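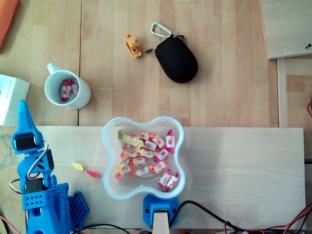

Blauer Roboterarm aus dem 3D-Drucker, auf dem Holzbrett eine Schale aus klarem Kunststoff

**Feuchteempfindliche Bauteile im Kleinserienlager: Erfahrungen aus der Umstellung**

Veröffentlicht von Drita Kneževič im Februar

Seit meinem Wechsel in die Fertigungsleitung der Avmont-Niederlassung Festthorpe bin ich wiederholt gebeten worden, unser Vorgehen bei der Lagerung feuchteempfindlicher Bauteile darzulegen. Ich komme dieser Bitte an dieser Stelle gern nach. Die folgenden Ausführungen geben meine persönliche Auffassung wieder und sind keine Stellungnahme des Unternehmens.

Zur Ausgangslage: Der Standort bestückt Baugruppen in kleinen und mittleren Stückzahlen. Zum Zeitpunkt der Bestandsaufnahme befanden sich 620 angebrochene Gebinde im Lager, überwiegend Rollen, daneben Trays und einige Stangen. Bei einem erheblichen Teil war der Zeitpunkt der Erstöffnung nicht vermerkt. Die Indikatorkarten lagen den Beuteln zwar bei, wurden beim Wiederverschließen jedoch nicht durchgängig geprüft. In der Großserie fällt ein solches Versäumnis weniger ins Gewicht, da eine Rolle dort häufig innerhalb einer Schicht verbraucht wird. In der Kleinserie wandert dieselbe Rolle über Monate zwischen Rüstwagen und Regal.

Anlass der Überprüfung waren Delaminationen an einem QFN-Gehäuse, die nach dem zweiten Reflow-Durchgang im Röntgenbild zunächst unauffällig geblieben waren und erst bei der akustischen Mikroskopie erkannt wurden. Herr Thibault Vidal aus der Qualitätssicherung hat den Vorgang dokumentiert und die Rückverfolgung bis zum Wareneingang übernommen. Die Ursache lag in einer überschrittenen Verarbeitungszeit außerhalb der Trockenverpackung.

**Grundsätze der Neuregelung**

Die zulässige Offenzeit bezieht sich bekanntlich auf Umgebungsbedingungen von höchstens 30 °C und 60 % relativer Feuchte. In unserer Halle wurde der Feuchtewert im Spätsommer mehrfach überschritten, ohne dass dies in der Zeiterfassung berücksichtigt worden wäre. Seit der Umstellung wird das Klima an zwei Messpunkten aufgezeichnet, einer davon unmittelbar am Rüstplatz.

Jedes Gebinde der Stufe MSL 3 oder höher erhält beim Öffnen ein Etikett mit Datum, Uhrzeit und Restzeit. Die Buchung erfolgt in der Lagerverwaltung Proso; das Etikett bleibt gleichwohl verbindlich, falls beide Angaben voneinander abweichen. Gebinde ohne Etikett gelten als abgelaufen. Über diese Bestimmung ist im Haus länger gesprochen worden, denn sie verursacht in den ersten Wochen spürbaren Mehraufwand.

Für das Trocknen gelten die Angaben des Bauteilherstellers, ersatzweise die einschlägigen Tabellen nach Gehäusedicke und Stufe. Rollen aus gewöhnlichem Kunststoff dürfen nicht bei hohen Temperaturen getrocknet werden und sind entweder umzupacken oder entsprechend länger bei niedriger Temperatur zu behandeln. Wiederholtes Trocknen ist zu vermerken, weil die Lötbarkeit der Anschlüsse darunter leidet.

**Trockenschränke**

Beschafft wurden zwei Schränke über den Händler Siddiqui. Nach dem Öffnen der Tür benötigt der größere merklich länger, um seinen Sollwert wieder zu erreichen; wir haben daher die häufig gerüsteten Artikel in den kleineren verlegt. Frau Sandrine Roussel hat hierzu eine Fachbelegung erarbeitet, die sich nach der Rüsthäufigkeit und nicht nach der Artikelnummer richtet.

**Unterweisung**

Die Unterweisung umfasst 8 Unterrichtseinheiten und findet jeweils am Dienstag statt. Teilnahmepflichtig sind Wareneingang, Lager, Rüstplatz und Nacharbeit. Die Nacharbeit war ursprünglich nicht vorgesehen. Da Baugruppen vor dem Auslöten größerer Gehäuse jedoch ebenfalls zu trocknen sein können, wurde der Kreis erweitert.

Offen ist derzeit die Behandlung von Kundenbeistellungen, die bereits geöffnet angeliefert werden. Ein Entwurf für die entsprechende Vertragsklausel liegt vor und wird mit dem Einkauf abgestimmt.

14 Mal geteilt | 3 Kommentare

**Ksawery Czerwiński**
Vielen Dank für die Darstellung. Wie verfahren Sie mit Restmengen im Gurtabschnitt? Bei uns lassen sich die Etiketten dort kaum anbringen.

**Drita Kneževič**
Sehr geehrter Herr Czerwiński, Gurtabschnitte werden einzeln in Trockenbeutel verpackt, das Etikett befindet sich auf dem Beutel. Die Restzeit wird von der Ursprungsrolle übernommen.

**Emmett Fitzsimmons**
Die Regel »ohne Etikett gleich abgelaufen« haben wir ebenfalls eingeführt. Die Beschwerden ließen nach einem Quartal nach.

Kontakt | Impressum | © Drita Kneževič | Nach oben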